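My Laundry Would Like a Word With the Future

My brother-in-law Gunther Engelhardt called in July to tell me that the robots were about ready. He reads a lot of newsletters. He had seen a video in which a two-armed machine folded a towel, and he wanted me to know that within 2 years I would never touch a sock again. I was holding a sock at the time, one of a load that had been sitting on the couch long enough to be considered furniture.

I asked him how long the towel took. He said the video was sped up, but that wasn't the point.

I think it's pretty much the whole point, but Gunther lent me his truck last spring, so I let it go and went off to do some reading. I also kept a log for a month of every chore I did at home, because I'm that kind of person and because my kids refused to. The plan was to go down the list afterward and ask of each one whether there is a machine for it. What I ended up with is mostly a long complaint about shirts.

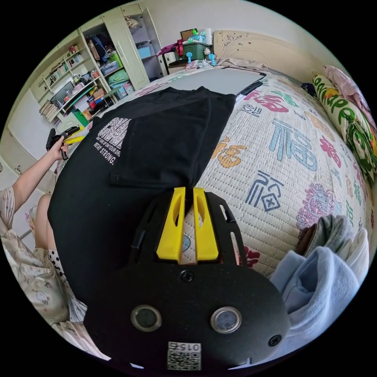

T-shirts took up more of my log than anything else. I have folded them since I was nine and I couldn't tell you how I do it. You find the shoulders, you do a thing, it's a rectangle. But try it with a pair of stiff fingers like those yellow ones. A black shirt doubled over on itself is a nasty problem, with black cloth on top of black cloth and not much to say where one layer stops and the next starts. You get some help from the white lettering. Then there's the bedspread, covered in big characters in half a dozen colors, very cheerful, and I would guess no help at all to anything trying to work out what is shirt and what is bed. My own bedspread is plain beige and I still lose socks on it.

Over in Mernstead there's a small outfit called Jeltar that has been trying to get a machine to fold work uniforms. I got myself onto one of their open afternoons by emailing three times. The machine is two arms bolted to a table, and it does a decent polo shirt if you lay the polo shirt out for it first. I timed one at 71 seconds. I asked the engineer what happens if you just dump the basket on the table and she said, "Then we go to lunch."

I liked her a lot. She told me the folding is the easy part and the hard part is everything before the folding: picking one item out of a heap, working out what it is, finding the collar, noticing that it's inside out. People do all of that while watching television. She also said the way forward, as far as she can see, is a great many people doing ordinary chores with gripper tools in their hands, in ordinary bedrooms, over and over, until there's enough of it for the machine to learn from. 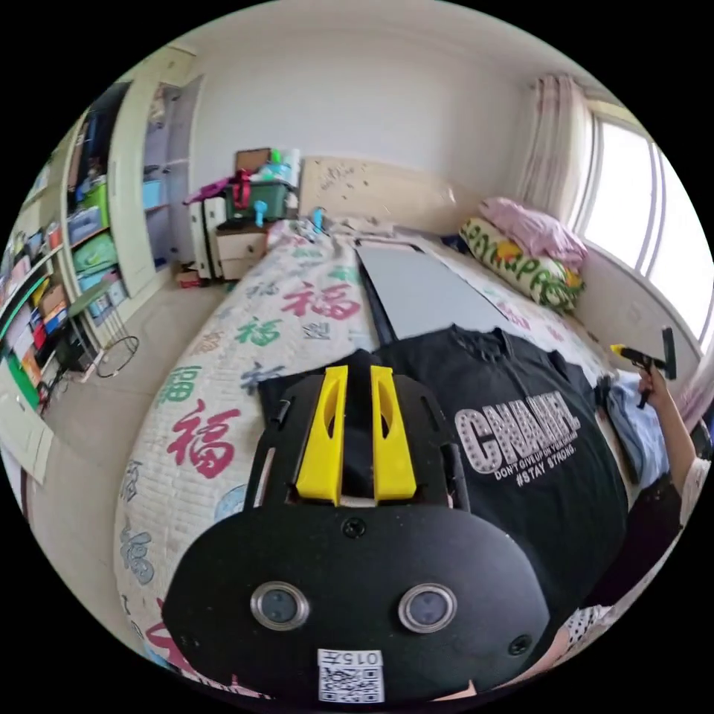
So the road to never folding laundry again runs through folding an enormous amount of laundry. I told Gunther this and he said it was an investment.

The shop floor people are further along, but they cheat. I mean that with respect. My cousin works at Rornbridge, where they pack bathroom fittings, and they have an arm that loads cartons all day and hardly ever drops one. The cartons are all the same size, they arrive facing the same way, and there's a yellow line on the floor that you may not cross while it's thinking. If my laundry arrived facing the same way I'd be fast too. When a carton comes down the belt with its flap up, the arm stops and a light goes on and a man named Gyamfi walks over and pushes the flap down. He says he does this 40 times a shift. On a bad day it's 60. He's been told twice that he's being replaced and he has outlasted both of the people who told him.

I asked Gyamfi if he'd want one at home. He said only if it came with a Gyamfi.

Cloth has no flaps and no right way up. You pick up a corner and the rest of it does what it wants, usually toward the floor. Grab it in the middle and you have a lump.

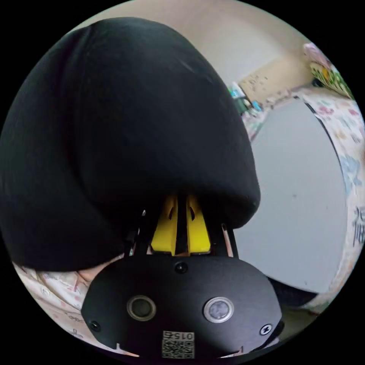
Two fingers, one large amount of black fabric.

I went back to my log at the end of the month. Vacuuming: yes, I already own the round thing, and it has eaten two phone chargers. Dishes: we've had a machine for that since before I was born, and we still argue over how to load it. Wiping counters: I saw a video, it looked all right, the counter had nothing on it. Mine has the mail, the toaster, and a school project made of macaroni. Folding shirts: sort of, slowly, with somebody standing next to it. Fitted sheets I left blank. I can't do those myself, and I don't see why a robot should be put through it.

Gunther says I'm being negative and that I said the same thing about phones with cameras. I did say that. He has offered to bet me a dinner on it, and we are still working out what counts as folded. He wants to allow "folded in half." My position is that it has to fit in the drawer, with the drawer closed.

Meanwhile there's another load in the dryer and it's been done since noon.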